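3 材料与方法

3.1 样品来源与预处理

供试纸张分为三组。第一组为Mundenar纸厂生产的本色包装纸,第二组为Ivwood公司提供的漂白衬纸,第三组取自地方档案库中已注销的旧卷宗封皮,保存年限为58年。各组样品在裁切前均置于恒温恒湿室内平衡,温度与相对湿度按纸张试验的常规条件设定。平衡期间样品单层悬挂,相互不接触。旧卷宗封皮因边缘脆化严重,仅取中部完整区域,并剔除带有印章、墨迹或装订孔的部分。

三组样品均测定定量、厚度、抗张强度与表面pH值。抗张强度沿纵向和横向分别测定,结果以抗张指数表示,以消除定量差异的影响。表面pH值采用平头电极测定,测点避开折痕。

3.2 胶带的选择与粘贴

档案修复实践中,低粘性遮蔽胶带常用于临时定位和分区标记,但其残胶对纸张的长期影响缺乏系统数据。本研究选用两种胶带:Pagano型为橡胶基压敏胶,Allard型为丙烯酸酯基压敏胶。两者标称初粘力相近,基材均为皱纹纸。胶带在使用前与样品同室存放,以避免含水率差异引起的卷曲。

粘贴采用手工方式,压辊往返3次,压力由辊体自重提供。手工粘贴难以保证胶带严格平行,接头与交叉处亦可能出现间隙或重叠。考虑到实际修复工作同样以手工为主,本文未对此作机械校正,而在数据处理阶段将交叉区域单独归类。大幅面分区的标记形式见图2。
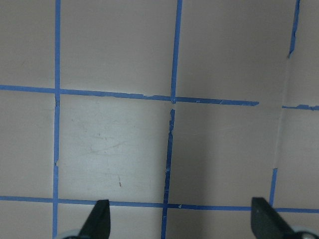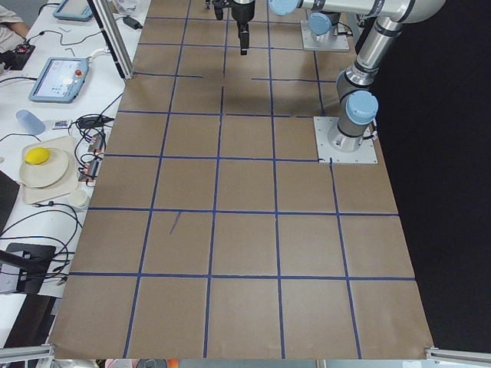
图2 以蓝色胶带纵横粘贴形成的网格

分区后的单元按位置分为三类:仅与单条胶带相邻的边缘单元、四周均有胶带的内部单元,以及包含胶带交叉点的节点区域。节点区域存在双层胶带,其局部厚度与透气性均与单层区域不同,残胶迁移的边界条件也随之改变。胶带边缘若有撕裂或起毛,该处记为缺陷点,不纳入残胶宽度的测量。

3.3 加速老化

粘贴后的样品分为对照组与老化组。对照组置于避光柜内常温保存,老化组在湿热老化箱中处理14天,箱内空气强制循环。样品以不锈钢网架分层支撑,网架与纸面之间垫无酸棉纸,防止金属接触造成局部变色。老化过程中不开箱,取样统一在处理结束后进行。

老化结束后,样品移回恒温恒湿室重新平衡,再行揭除胶带。揭除角度固定为180°,速度恒定。若揭除时发生纤维剥离,则记录剥离面积,并将该样品从抗张强度测试中剔除,仅保留其光学数据。

3.4 残胶与变色的测定

残胶分布采用掠射光照相法记录,图像经灰度校正后提取残留边界。为区分残胶与纸面固有光泽,每件样品均以同一批次未粘贴区域作为空白。测量点总数接近4,000个,其中节点区域单独统计。变色程度以CIE L*a*b*色空间的总色差表示,测量时背衬同种纸样多层,避免台面颜色透映。

本色纸与漂白纸的初始色度相差较大,直接比较总色差容易低估本色纸的变化。为此,本文同时给出b*值的增量,作为黄化的辅助指标。旧卷宗封皮自身已有明显黄化,其b*增量只用于组内比较。

3.5 数据处理

各组数据先作正态性检验,满足条件者采用双因素方差分析,因素为纸张类型与胶带类型;不满足者改用秩和检验。节点区域与单层区域的差异以配对方式比较,配对单位为同一张样品内相邻的两个位置。显著性水平取0.05。

需要指出,湿热老化条件下的反应速率不能直接外推至库房环境。橡胶基压敏胶在高温下可能先软化后交联,其迁移行为与常温下的缓慢氧化并不等同。因此,下文仅讨论不同处理之间的相对差异,不推算具体保存年限。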